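Laller 2 Clothes Airer
Freestanding indoor airer for the bedroom, landing or wherever you have given up pretending you will put one

Sold and sent out by Poltden Household
Finish: Chalk or Slate
In stock

Choose finish
Add to basket
Save for later

Overview

The Laller 2 is a folding clothes airer. It holds wet clothes up in the air until they are dry clothes. We have read a good many airer descriptions while writing ours, several of which promised to change our mornings, and we would like to manage your hopes early on.

What the Laller 2 does well is stand still. The first Laller had a habit of creeping across hard floors when loaded on one side, and a customer in a top-floor flat wrote to say hers had reached the kitchen. The new feet are wider, the cross brace sits lower, and the whole thing now stays where you left it, including at night, in the dark, on the way to the bathroom.

It opens in one movement. Pull the two outer frames apart until the brace clicks. If it doesn't click, it isn't open, whatever it looks like, and you will find this out when you hang the towels.

What it's for

Shirts, socks, tea towels, pillowcases, school uniform, gym kit, baby things in their hundreds. The upper rails are spaced for hangers, so shirts can go straight from the drum to the rail and, if you are not fussy about collars, straight from the rail to you.

The two fold-out wings are for flat drying. Knitwear goes here. A wet jumper hung by its shoulders will slowly become a dress, and we can't refund you for the jumper.

A double duvet cover will fit if it's folded in half lengthways and hung over the top. A king-size will fit in the sense that a cow will fit in a hatchback.

Details

Width, wings folded: 900 mm
Width, wings out: please measure the room, then measure it again with the door open
Folded depth: 125 mm
Frame: powder-coated steel
Feet: rubber, replaceable
Maximum wash: 30 items of ordinary clothing, evenly spread
Assembly: clip on the 2 wings
Tools needed: none
Guarantee: 2 years on the frame and hinges

Jeans count as more than one item. So does anything with a hood.

Getting clothes dry indoors

Half the returns we get are for airers that "don't work", and when we ask a few questions the airer is in a box room with the window shut and the door shut and every rail loaded twice. Air has to get in and damp has to get out. Leave a gap between things. Turn heavy items over at teatime. Give everything a proper shake before it goes up, particularly sleeves, which like to stay tucked inside themselves and come out the next day cold and smelling of pond.

An extra spin helps more than any airer can, ours included. If your machine has a faster setting and the label allows it, use it.

Dark clothes are best turned inside out and kept out of direct sun. They also show every speck of fluff, so dry them away from the towels. Before you fold a big dark top and put it away, hold it up by the shoulders over the bed and feel along the seams, cuffs and hem. Those are the last places to dry, and black fabric is very good at keeping quiet about it.
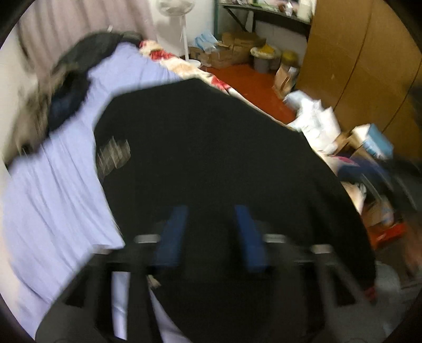

Large black garment, opened out above the bed.

If the seams still feel cool, it goes back on the rail for another hour or two. Drawers do not finish the job. Drawers make it a different job.

Care

Wipe the rails with a damp cloth now and then. Dye from new denim will come off on the Chalk finish if the jeans are soaking, and it needs to be wiped off the same day. Don't leave the airer outside over winter. Don't hang it from anything, sit on it, or let the cat have the wings, though we accept that the last one may already have been decided.

Goes with

Begay Peg Basket
Hooks over the top rail. Pegs sold separately, which we know is annoying.

Gruvetti Sock Ring
A hanging ring with clips all the way round. Good for socks, pants and the one glove.

Laller Spare Feet
Pack of 2. Fits the Laller 2 only. Owners of the first Laller should get in touch and we'll see what's left in the cupboard.

Delivery and returns

Orders placed before noon leave us the same working day. The box is long and flat and will not go through a letterbox, although couriers have tried. You can return an unused airer free of charge within 30 days. Used ones can come back too if there is a fault, but please take the washing off first.

Questions we get

Does the Slate finish match my radiator?
Possibly. It's a dark grey with a little blue in it. We don't know your radiator.

Can I buy one wing?
Yes, ring us. Left and right are the same part.

Is there a heated version?
Planned for May. We haven't said which May.

Write a review
Email me when Chalk is back in stock
Compare with other airers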